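**COMMUNIQUÉ DE PRESSE**

Skekstead, le 21 mai 2020

# Reprise des cultes : le cercle Buthelezi demande des preuves avant les promesses

Le cercle Buthelezi, qui réunit des fidèles de 13 paroisses de Skekstead et des environs, a pris connaissance de la charte « Rassemblés autrement » diffusée par le conseil interparoissial. Il ne la signera pas en l'état.

La charte annonce une reprise « sereine et fraternelle ». Nous avons cherché dans ses 40 pages une règle claire sur le chant, la communion ou les obsèques. Le chant est renvoyé « au discernement de chacun ». La communion occupe deux lignes. Les obsèques, pour lesquelles des familles attendent depuis avril, n'y figurent pas.

On nous assure aussi que les cultes en ligne ont « ouvert l'Église à tous ». Peut-être. Aucun chiffre de connexion n'a été publié, et nos propres visites nous ont fait rencontrer plus de deux foyers où l'on n'a ni ordinateur ni bonne réception téléphonique. La plateforme Dalik, retenue sans consultation des paroisses, reste inutilisable pour eux.

« Je veux bien croire beaucoup de choses, c'est même ma vocation, mais pas un calendrier sans dates », déclare Imani Hutchins, porte-parole du cercle. « On nous parle d'unité chaque fois que nous posons une question pratique. L'unité ne dit pas qui ouvre la porte du temple d'Urnik, ni combien de personnes peuvent y entrer. »

Le cercle ne réclame pas une réouverture immédiate. Il demande au conseil :

- la publication des avis sanitaires sur lesquels repose la charte ;
- une règle écrite pour les obsèques, valable dans toutes les paroisses ;
- le maintien d'un culte par téléphone tant que les personnes isolées en auront besoin ;
- un compte rendu des dépenses engagées pour Dalik.

Une lettre en ce sens a été remise au conseil. L'accusé de réception nous remercie de notre « bel élan ». Nous attendons la suite, sans beaucoup d'illusions.

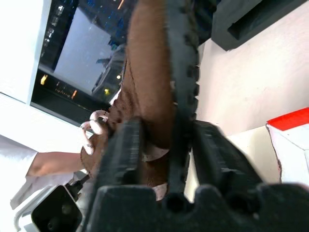
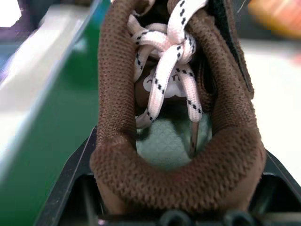
*Seconde photo : chaussure marron et lacet blanc à tirets noirs.*

**Contact presse :** Imani Hutchins, cercle Buthelezi, Skekstead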